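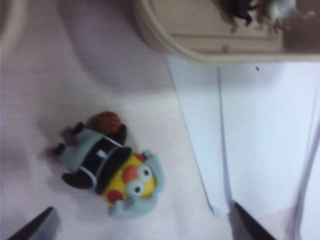
Item 9, on its back on the cloth. Yellow face, small ball at the upper side.

Tuesday, August 16, 2022 — bench notes, Follislow workshop

Second pass through the Riis box of small plastic toys. Purpose is to settle the catalogue wording before anything gets a label. Lamp left where it was in May so the shadows can be compared.

Item 9 is the cartoon figure. Yellow head, large white eyes with small black pupils, black and white body, black limbs. The orange part in the middle of the face goes down as 'nose or beak' until we find a reference. Light grey moulding by the head: could be a hood, hair or ear flaps. Entered as 'grey head moulding'. The ball is brown with darker lines. I have written 'basketball type'. Not tested whether it comes away from the figure, and please don't try by force.

Scale bar is the 300 mm rule, kept off the cloth between shots. Pale cloth is kinder to the black parts than the grey card was, but white parts lose their edges. Exposure needs another look.
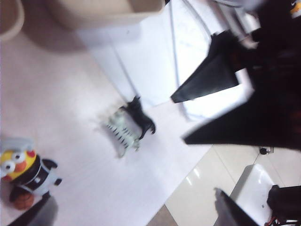

Black animal against the striped piece, item 9 at lower left.

Animals next. The black one has thin legs and a long body, species left blank. The white piece with black stripes is harder. Zebra is the obvious reading, but I would not sign for it from this shot — too much blur. Entered as 'striped, unidentified'. Needs a sharp side view on its own.

Maker's marks: not checked yet. The Flumik list has 16 headings and none of them suits item 9, so it stays under 'Figures, misc.' for now.

To do: side views, weights, small bags, amend the Destitov sheet.

Filed under: Bench notes / Small plastics

Comments (3)

If the ball is separate it wants its own number. 9a?

Agree on 9a, pending. Leave the sheet as it is until the weights are in.

Grey card is back in the second drawer if you want it for the striped one.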